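**Talk notes: Packing order for school bags**
Nandini Poojary — Curow session, Tuesday, October 23, 2018

Slot is short. Skip the Donnelly material if the first part runs over.

**Opening**

- State the topic: the order in which flat and small items go into a soft backpack, and how the bag should lie while it happens.
- Scope is one bag, one child, one school day. Sports kit and lunch are out.
- The Vudell handout has the full item list. Don't read it aloud.

**Bag position**

Most packing instructions assume the bag stands upright. A soft bag with no load in it folds at the middle when stood up, and the opening closes. Laying it on its side keeps the opening at floor level, so a book can slide in along the floor without being lifted over a rim. The cost is that the lower face of the bag carries the contents until it is turned up again, and anything small migrates to that side.

Pause here for the strap question. Someone always asks. Answer: straps go under the bag or well clear of the opening. A strap lying across the working area gets packed with the books, and the bag then has to be emptied to free it.

**Pictures**

Let each one stay up for a few seconds before talking.

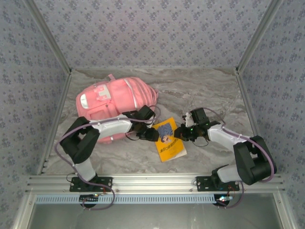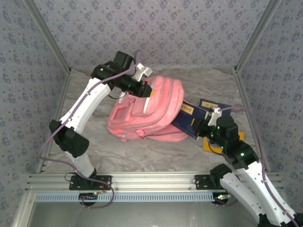
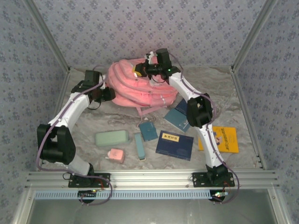 *Pink backpack on its side in all three; yellow booklet beside it in the first, dark blue book in the second, pencil case and books laid out in the third.*

Points to make:

- Third picture: look at the overlap. The teal book is partly on top of a darker navy one. Overlapping books get picked up as a pair or dragged. Separate them before starting.
- Third picture again: eraser and glue stick are out on the floor next to the larger things. Under the Trallesance order these two go into the pencil case first, and the case then counts as one item.
- Second picture: strap along the bottom of the bag, curving under the book. Refer back to the strap answer.
- First picture: a booklet is thinner than a book and bends at the corner if pushed in alone. Put it between two stiffer covers.

**Order**

1. Small loose items into the pencil case. Close it.
2. Largest stiff book, spine first, against the back panel.
3. Remaining books by size, largest to smallest.
4. Booklets and thin notebooks between the books.
5. Pencil case last, on the front side of the books.
6. Close the zipper, then turn the bag upright.

Step 6 is the one people reverse. If the bag is turned up while open, the pencil case drops to the bottom and has to be retrieved from under the books.

**Numbers**

The February log has 597 packings over 200 bags. Three packings per bag was the plan; 3 were dropped because the item list was incomplete. Give the totals and move on. The breakdown by bag type is in the handout — no slide for it.

**If there is time**

Donnelly's objection: heavy books against the back panel make the bag harder to close when it is lying down. Agreed for bags with a short zipper. For those, do steps 2 and 3 with the bag on its side, prop it against a wall, and finish from there.

Questions. Handouts are on the chair by the door.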